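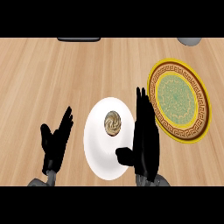 Participants wanted, kitchen and stockroom chores study, Drostow

Posted 7/1/22
Paid, part time, on site in Drostow. No remote spots, sorry.

Short version: we need people who clear tables, run dishes, stock shelves or keep house for a living (or did for a good stretch). You watch two-handed robots try your job, mostly in simulation, and tell us what's wrong with it. You also drive the hands yourself some of the time. No coding. No degree.

Who we are

Mernia is a small group that tests whether machines can do ordinary chores yet. We don't build robots and don't sell any. Other people send us their control software, we run it on our own chore list and write up how it went. The list is called Kouris. It has 80 chores on it right now, half household, half shop floor. Moving a plate. Getting a bun off one plate and onto another. Folding a dish towel. Facing up a shelf of cans. Bagging groceries without the bread going under.

Are machines there yet? Mostly no, in our opinion, and we'd like that opinion checked by people who know what a finished job looks like. Last round, in March, our own staff did the scoring and we were too easy on it. A plate put down half over the table edge got a pass from two of us. Anyone who's worked a dinner shift would of caught that. So this time we're hiring the scorers from outside.

What the work is

Two kinds of session. Most people will do both.

Scoring. You sit at a screen and go through runs, one chore at a time. Each run gets a pass, a fail or "I'd have to redo it", plus a line or two on why. That third one matters most to us. A machine that gets the plate to the right spot but with a thumb in the food has not saved anybody any work.

Driving. You wear a pair of gloves and steer the simulated hands through the same chores. We use your runs to compare against, and to train on if you sign off on that (separate form, you can say no and still get the job).

The plate chores come first and they are harder than people expect.
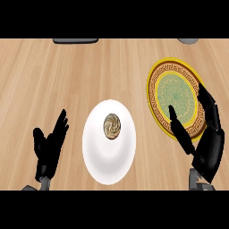

Flat dinnerware on a tabletop is tough to get fingers under. A person tips the rim up with one finger, or slides the plate to the table edge, and doesn't think about it. The software mostly goes straight at it with a wide open hand and squeezes. Decorated plates give some systems trouble too, we suspect the pattern confuses them but can't prove it yet. And then anything round and small sitting on a plate, a cookie, a roll. Pinch too hard and in a real kitchen that's crumbs. Our simulator doesn't do crumbs. You'll have to use judgment and write down what you think would of happened.

We'd also like you to tell us when a chore is badly written. "Put the pastry on the other plate" sounds fine till you have to decide if upside down counts.

Who we're looking for

Any of these:
- bussers, dishwashers, line cooks, caterers
- hotel or home housekeepers
- grocery or stockroom people, day or night crew
- home health aides
- anybody who has run a household for years and is picky about it

You need to be 18 or over, ok looking at a screen for an hour at a stretch, and able to write a plain sentence in English. Left handed people please apply, we have hardly any. For driving you need use of both hands, for scoring you don't. Glasses are fine. If you get motion sick easily say so and we'll keep you on scoring.

Please don't apply if you work for a company whose software might be on the list. You'd have to be pulled later and it messes up the schedule.

Pay and hours

$218 per full day, lunch included. Half days at half that. Paid the same week. Bus fare back if you hand in the ticket.

Up to 3 days a week, you pick them, mornings are easier to get than afternoons. First day is training and is paid the same as the rest. If you do the training and hate it, you keep the money, no hard feelings.

Breaks whenever you want in driving. The gloves get warm.

We don't pay by the run and there's no bonus for passing or failing anything. Had a couple people ask. Score what you see.

Where

Back entrance of the Tradusby building, second floor, ring the Mernia bell. There's an elevator. Parking lot in front belongs to the dentist so don't use it, street is free past the laundromat.

What happens to your data

Your scores go in the report under a number, not your name. Glove recordings are hand motion only, no face, no voice. You can ask for yours to be deleted up untill the report goes out, after that we can't pull it back.

The report will be free to read. Everyone who scored gets a copy and can have their name in the thank-you section, or not.

How to apply

Write to Thắng Châu, who does the scheduling, through the contact form on the Mernia site. Put "chores" in the subject or it ends up in the wrong pile. No resume needed. Tell us:

- what work you've done and for how long
- which days you can do
- left or right handed
- one chore you think a machine will be bad at for a long time yet, and why

That last one isn't a test. Several items on Kouris came from answers to it, fitted sheets for one.

We fill spots as people write in. Thắng will call you back, the call is short. If you applied in March and didn't hear, please try again, we lost some of the forms.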